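Bristham Evening Workshops
Arranging with Artificial Flowers, Handout 4
One stem, one vase
August 2020

Welcome back! Last time we bent wire until our thumbs hurt, and tonight we get to play with glass. I love this session. You need very little to do it well, and you can carry on at home with whatever is in the cupboard.

Bring to the table: two vases of different shapes, two or three artificial stems, wire cutters, a dry cloth. If your vases are plain clear glass, borrow a colored one from the Losidow shelf at the back (please return it to the same shelf, the labels took me ages).

Why colored glass?

Clear glass shows everything, including a plastic-coated stem with a blunt cut end. Tinted glass softens all that. It also gives you a second color for free, before you've chosen a flower at all! Yellow and amber warm up a green stem. Pink and lavender cool it down a bit and look lovely next to pale wood.

Height

The old rule is that the stem should stand one and a half times as tall as the vase. Try it, then break it. A round, low vase can take a much taller stem than the rule allows, as long as the foot is heavy enough. Tóth vases are thick at the base and hold 45 cm stems without a wobble. The thin Iketti ones don't, so put a handful of glass beads in first.

Shape

Round body: let the stem lean. Pull the leaves down so they spread out over the rim, and keep them long.
Narrow neck: one stem only, please. Two will fight each other and you'll scratch the glass getting them out.

Leaves

Everyone goes straight to the flower head, but the leaves do half the work. They come out of the packet pressed flat against the stem. Open each one separately, run it between finger and thumb, and give it a small curve away from the center. Long narrow leaves can go quite wide. Then step back and look from a chair, at the height your guests will see it from.

Exercise (13 minutes, I'll keep time)

Stand your vases on the bare table, well apart. Fill one. Lay the next stem flat on the wood before you cut anything, turn it until you like the direction of its leaves, and only then decide on the length. You can always take off more wire later!

For homework, try the same stem in three different containers and note which one you kept. 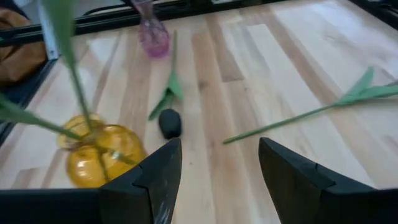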